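## 4. Preparação do posto para demonstração pública

Esta secção aplica-se à montagem do posto Nurmi em dias de visita ou de portas abertas. Para a utilização corrente em laboratório, seguir a secção 3.

Revisão: 26/11/25. Responsável pelo procedimento: Ritva Oksanen. Em caso de dúvida durante a visita, contactar Heikki Vainio (hardware) ou Brisa Figueroa (registo de dados).

### 4.1 Material necessário

- 2 garras manuais Nurmi, esquerda e direita
- Câmara de cabeça com a respetiva cinta
- Computador de registo com o software Ridgate instalado
- Cabos de carga e pano de microfibra seco
- Folha de presenças e declarações de consentimento dos visitantes

### 4.2 Verificação das garras

1. Retirar as garras da mala pelo punho. Não as levantar pelo cubo do marcador.
2. Confirmar que o cubo está bem fixo ao corpo da garra. Um cubo com folga invalida a calibração.
3. Limpar as faces do marcador e a lente com o pano seco.
4. Inspecionar as almofadas de malha na abertura em V. Substituir as que apresentem rasgões ou bordos levantados.
5. Abrir e fechar cada garra até ao fim do curso. O movimento deve ser contínuo, sem prisões.
6. Ligar as garras e aguardar que ambas apareçam no painel do Ridgate.

> **Nota** – Se só uma garra aparecer no painel, desligar as duas e repetir o passo 6. Não trocar os cabos entre as garras com o sistema ligado.

### 4.3 Colocação da câmara de cabeça

1. Ajustar a cinta antes de fixar a câmara.
2. Colocar a câmara na parte lateral da cabeça, com a lente orientada para a zona de trabalho.
3. Pedir ao operador que estenda os braços e verificar, na pré-visualização, que as duas garras são visíveis.
4. Gravar uma sequência curta de teste e apagá-la em seguida.

### 4.4 Calibração

1. Segurar a garra direita imóvel, com a abertura em V voltada para a garra esquerda.
2. Aproximar lentamente a garra esquerda, mantendo o marcador voltado para a lente da garra direita.
3. Selecionar **Calibrar** no Ridgate. O sistema recolhe 200 amostras e emite um sinal sonoro.
4. Trocar as posições e repetir o procedimento para a outra garra.
5. Guardar o perfil com o nome do operador. Os perfis de Mebrat Tsegaye e Eino Laitinen já existem no computador de registo e não devem ser substituídos.

> **Cuidado** – A luz direta do sol sobre o marcador pode impedir a deteção. Nos postos junto a janelas, rodar o operador até o painel indicar leitura estável.

### 4.5 Durante a visita

1. Apresentar a tarefa aos visitantes antes de iniciar a gravação.
2. Permitir que uma pessoa de cada vez experimente as garras, sempre acompanhada por um operador.
3. Manter os restantes visitantes fora do alcance dos braços do utilizador.
4. Interromper a gravação sempre que entre na área alguém sem consentimento assinado.
5. Limpar os punhos entre utilizadores.

> **Cuidado** – Risco de entalamento. Não introduzir os dedos na abertura da garra, mesmo com o equipamento desligado.

### 4.6 Encerramento

1. Parar a gravação e aguardar a mensagem **Sessão guardada**.
2. Desligar as garras, depois a câmara e, por fim, o computador.
3. Identificar as sessões com a etiqueta *visita* – o processamento automático separa-as assim das sessões de trabalho.
4. Registar avarias na ficha do posto e entregar a ficha a Heikki Vainio. 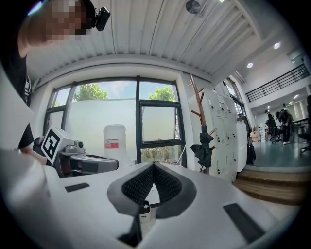
*Figura 4-1. Operador com câmara de cabeça; garra com cubo marcador e, em primeiro plano, abertura em V da garra direita.*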